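Open afternoon at Herkance: a go with the grippers

Posted in Visits

I'd been trying to get into one of the Herkance open afternoons since last June, so when Sunita Whitlock emailed to say there were places going I said yes before checking whether I could get the time off work (I could, just). The lab is on the upper floor of the old Serton building, ten minutes' walk from the station if you don't miss the turning by the tyre shop, which I did, both ways.

Sunita met us at the door and we got straight on with it. No long slideshow, hooray! She runs the part of Herkance that collects demonstrations, meaning people doing everyday jobs by hand so that a robot can learn how the job goes. There are two ways of doing it there. In the first you sit at a desk and drive an arm from a distance with a pair of handles. In the second there's no arm at all. You hold the gripper yourself, squeeze it like a big pair of tongs, and its camera records everything from where the robot's own wrist would be.

I tried the desk version first, on a setup they call Vidal, and I was hopeless. The task was putting a peg in a rack and I needed 7 goes. The handles are lovely and light but there's a tiny lag, and I kept overshooting and then correcting too hard. Habibur Begum, who looks after Vidal, told me to slow down and watch the fingertips instead of my own hands, and after that it began to make sense. He can do it while chatting about football.

Then came the hand-held grippers, and this was my favourite part of the whole visit. The job was cloth: pick it up, lift it clear, lay it down flat. Cloth is a pig of a thing for robots, Habibur said, as it never sits the same way twice, so they want masses of examples from lots of different people, clumsy ones included. Their count for cloth stood at 1474 recordings when we arrived. A few of mine will be on top of that now!
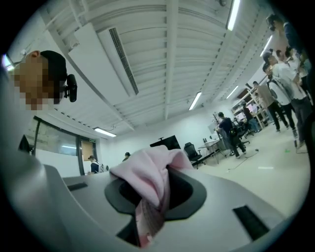

Pink cloth in the gripper, with plenty of company over by the shelves.

What surprised me was how quickly you stop thinking about the tool. You learn to come in low, close gently and pause for a second before lifting, and by the third try my arm had more or less worked it out. Folding was another matter. With one gripper you have to drag a corner across and hope, and mine came out looking like a samosa. Habibur kept the recording anyway – a bad fold can be marked as a bad fold and still be useful.

We finished with a run by the Arkel arm, which had been trained on cloth demonstrations from earlier visits. It took 60 seconds over a single tea towel, stopped halfway as if it had forgotten what it came in for, then carried on and got the corners together. Everyone clapped. I may have whooped.

Practical bits: it's free, you need to book, and the session ends at 4. Wear short sleeves or ones that roll up, and bring a drink. The machine on the landing only takes coins. Sunita says the next afternoon will be all kitchen tasks, and I've already put my name down.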